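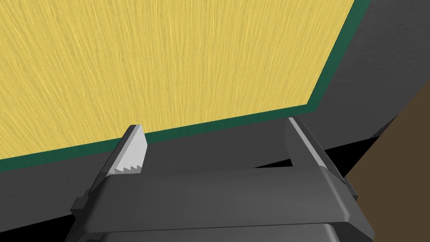
Music / Album reviews

Reading time: 5 minutes

Dromby's fourth record, Vidach, was released on 27th May, and I have now spent enough time with it to set down a considered opinion. Readers of this blog will know that I reviewed the band's previous album with some reservation. I described it as overlong, and I stand by the word. The new one runs to 70 minutes, yet it carries its length far better, and the reasons for that deserve proper attention.

The group remains a four-piece in name. Octavian Surdu writes the music and plays guitar and most of the keyboards. Ecaterina Coman sings. The rhythm section is unchanged from the last tour. What has changed is the list of guests, which has been cut severely. On the previous album, a different singer appeared on almost every track, and the listener was asked to keep a family tree in mind. On Vidach there are only two visitors: Rattana Phromma, who plays cello on three songs, and Candela Benítez, who sings the part of the sister in the long central suite.

The story is simple by the standards of the genre. A town in a valley is to be flooded for a reservoir. One sister leaves early and the other stays until the water reaches the church steps. The lyrics do not name a country or a period, and the booklet offers no essay of explanation. I regard this as an improvement. Concept albums often suffer from a narrator who must tell us where we are, and the spoken introduction has been the weakest part of each Dromby record to date. There is no spoken introduction here. The first track, "Survey Line," begins with a plain guitar figure in seven, repeated for nearly 4 minutes while the drums find their place underneath it.

The production is the work of the band itself, recorded at Pranus, the studio it has used since the debut. Earlier releases from that room had a hard, bright sound, with the cymbals pushed forward and the bass guitar difficult to follow. The mix is now considerably warmer. On "Lower Meadow" the bass carries the melody for an entire verse, and every note can be heard through ordinary speakers. I compared the CD with the vinyl edition, a run of 300 copies, and found the vinyl slightly softer in the high end. Side three of my copy has a faint tick during the quiet passage before the organ solo. I have written to the label about it and expect a reply in due course.
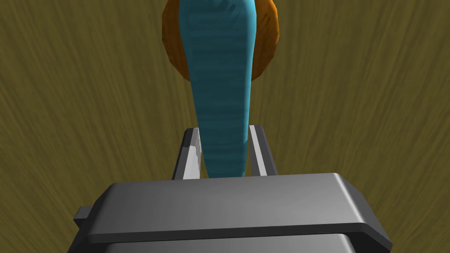 The central suite

"The Steps" occupies the whole middle of the album and will be the piece by which it is judged. It is divided into five parts, although the divisions are not marked on the CD and one must consult the booklet to find them. The opening section is for voice and cello alone. Coman sings in a lower register than she has used before, and the effect is severe and very moving. When the full band enters, it does so on an off-beat, and I confess that I lost count on the first several hearings.

Benítez enters in the second part. The two voices are deliberately similar, and Surdu has written them lines that cross, so that the higher singer becomes the lower one midway through a phrase. On headphones the sisters are placed left and right. Over loudspeakers this separation is less evident, and I would recommend headphones for a first listen.

The third part is the heavy one. Those who came to the band through its early, faster material will find what they want here: a down-tuned riff, double bass drum, and a keyboard solo that quotes the melody of "Survey Line" upside down. I am less persuaded by the fourth part, which returns to the same riff at half speed and remains there too long. A shorter version was played in concert last September, and it was the better arrangement. The fifth part restores the cello and ends without a final chord - the last note simply stops, and the next song begins.

The remaining tracks

After such a piece, what follows must work hard. "Moldovan," an instrumental built on a dance rhythm, succeeds by being brief and cheerful. "Inventory" is the closest thing to a single and has a chorus that I have found myself humming in the car. "Notice to Residents" takes its text from the kind of official letter that all of us have received at one time or another, set to a stately tune for organ and brass. It could have been a joke, but it is delivered with complete seriousness, and I think it the finest lyric on the album.

The closing song, "Shoreline," is where my reservations return. It gathers every theme from the preceding tracks and presents them one after another over a rising chord sequence. This is a custom of the form, and the band performs it with skill. I should nevertheless have preferred an ending in keeping with the restraint of the opening. The final fade lasts well over a minute and adds little.

A word on presentation. The booklet is printed on heavy uncoated paper, with lyrics set in a legible size, for which older listeners will be grateful. The musicians are credited track by track. The deluxe edition adds a second disc of demos, which I have heard once and do not expect to play often. The demo of "Lower Meadow," with Surdu singing, is the exception and justifies a single hearing.

The band will perform the album in full on its coming tour. I hold a ticket for the nearest date, in a hall of modest size, and intend to report on it in this space. I would ask readers who attend earlier shows to refrain from posting the full set list in the comments, or to mark it clearly if they do.

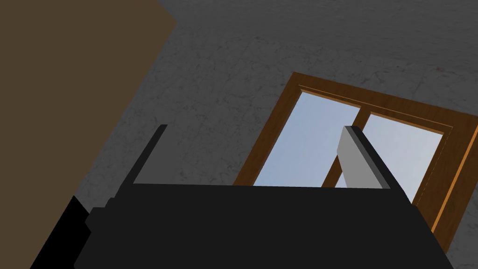

Lorena Godoy writes: I must disagree with you on the fourth part of the suite. The half-speed riff is the water coming up. It is supposed to outstay its welcome, and if you follow the drums you will notice that one beat goes missing every time it comes around. I had it on in the kitchen and thought nothing of it, then sat down with the lyrics and had to play it twice more. I agree entirely about the fade on "Shoreline." My vinyl is number 106 and has no tick on side three, so please do pursue the label for a replacement.

I am grateful for this correction and have since listened again with the drums in mind. The missing beat is indeed there. I maintain that the section is too long, but I withdraw the suggestion that it lacks purpose, and I shall pay particular attention to it at the concert.

Contact | Copyright, all reviews remain the property of the author | Back to top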